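Caring for Hardcovers and Paperbacks at Home

Filed under: Household, Shelves and Storage
Jhair Usuga, Oct 2, 2023

Fantasy series run long and heavy. A boxed set of the Lunomora novels takes up 34 cm of shelf, and the hardcovers sag if left to lean. The notes below apply to any fiction collection.

Shelving
Stand hardcovers upright with a bookend at the open end of the row. Books taller than the shelf go flat, largest at the bottom, no more than five to a stack. Leave a finger's width between the books and the wall so air can move.

Dust jackets
Remove the jacket before reading. Fit a clear polyester cover, cut 2 cm taller than the jacket, and fold the excess over a bone folder. Do not use adhesive tape on the jacket itself. It yellows and lifts the ink.

Dusting
Hold the book closed by the fore edge and brush from the spine outward with a soft, dry brush. Clean the shelf separately and let it dry fully before reloading.

Musty paperbacks
Place the book in a lidded tub with an open dish of baking soda. The dish must not touch the paper. Check after three days and change the soda if the smell persists. My copy of Sivanham took two rounds.

Loose pages
Apply a thin line of PVA glue to the inner edge only, seat the page, and press under weight overnight with waxed paper on both sides. Page 151 of the same book has held since August.

Reading throws and loungewear
Fabric kept near books should be clean and dry. Fold lengthwise first, smooth from the top down, then fold across. Lengthwise folds keep the crease straight.

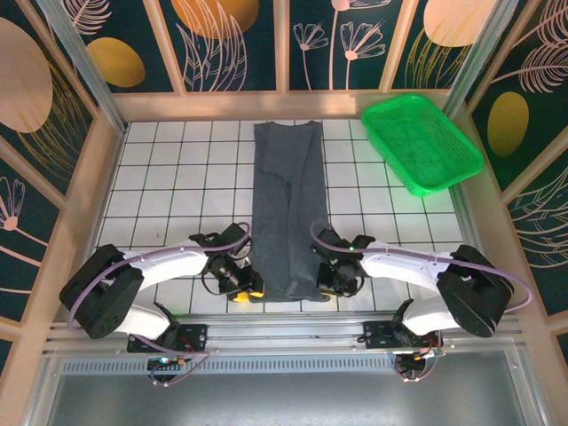 Gray garment folded lengthwise, green basket at the back.

Labeling
Write shelf numbers on acid-free slips and tuck them inside the front cover. Pencil only. Ink transfers to the endpaper.

Next: Storing maps and posters flat
Comments (83)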